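Section 3: Teaching the stove knob by remote control

If you've made it through the install section, you already have the Jukari kitchen open and the arm answering to the hand controller. Good! Now we get to the part I like best, where you stop reading and start driving. I'm going to walk you through the knob task the way I teach it to new people at Nakura, bad habits included. Everything in this section happens in the simulated kitchen, so you can bump into the range all day long and all it costs you is a reset.

I wrote this for the October 2018 release. If your menus look different, check with Petronella Magagula before you start guessing.

Before you start

1. Open the Jukari launcher and load the task called "stove knob, left." Wait for the arm to settle into its home pose before you touch anything.

2. Pick up the hand controller and squeeze the side button once. The arm now follows your wrist. Let go and it holds still, so you can put your own arm down and have some coffee.

3. Set the motion scale to 3. Fongchan Boonyarit likes it higher (he's faster than I am, and he knows it), but for a first session I'd leave it alone.

CAUTION: Don't squeeze the side button while your hand is moving. The arm will try to catch up in one jump and your demonstration is spoiled before it begins.

Getting to the knob

4. Look over the cooktop first. The saucepan goes on the rear-left burner in this layout, with its handle pointing left. You won't be moving it, but I want you to know where that handle is before you start swinging an arm around near it.

5. Bring the gripper in low, toward the left side of the knob row. Come up from underneath and stop just short of the front of the stove. Small wrist moves are plenty once you're this close.
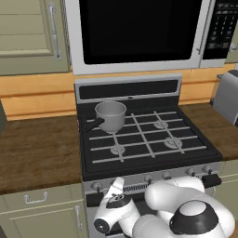 Figure 3-1. Gripper in front of the left side of the knob row, saucepan on the rear-left burner.

6. Hold there for a breath. I mean it – pause the hand, look at the angle, then fix the angle. People love to fix the angle and the distance together and they end up poking the front panel.

NOTE: The arm covers a good part of the stove from some views. If you lose sight of the knob you want, press V to switch views, and keep the controller still while you do it.

7. Choose a view where the whole front panel makes sense to you. I go for the one where the range sits in the middle and the arm comes in from the lower left, and I check that I'm lined up with the knob at the far left end and haven't drifted over to its neighbor. Drifting is the most common mistake I see, and I still make it myself when I'm tired.
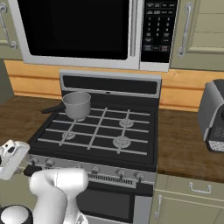

Recording the turn

8. Press R to start recording. Close the fingers gently on the knob, then roll your wrist. Try to make it one smooth turn, even if it's slow. A slow clean turn teaches the arm far more than a quick one with three little corrections in it.

9. Open the fingers, back straight out, and press R again to stop. Please back out before you stop! The arm copies whatever you show it, and if you never show it leaving, it will happily hang on to the knob.

10. Play the recording back. Keep it if you'd be glad to see the arm do exactly that, and press Delete if you wouldn't.

How many do you need?

More than you'd like. Our own knob set has 391 demonstrations in it and I'd still call it thin. The set for the Ileter kitchen has 2,874, which took two of us most of May. Start with one short session and save it under your own name so we can tell whose wrist is whose.

CAUTION: The file browser only lists the first 1,000 recordings in a folder. Start a new folder before you get there. The extra ones are saved, you just won't be able to see them from the launcher.

When your session is saved, go on to Section 4, where we load it into Pongsiri and let the arm have a try on its own.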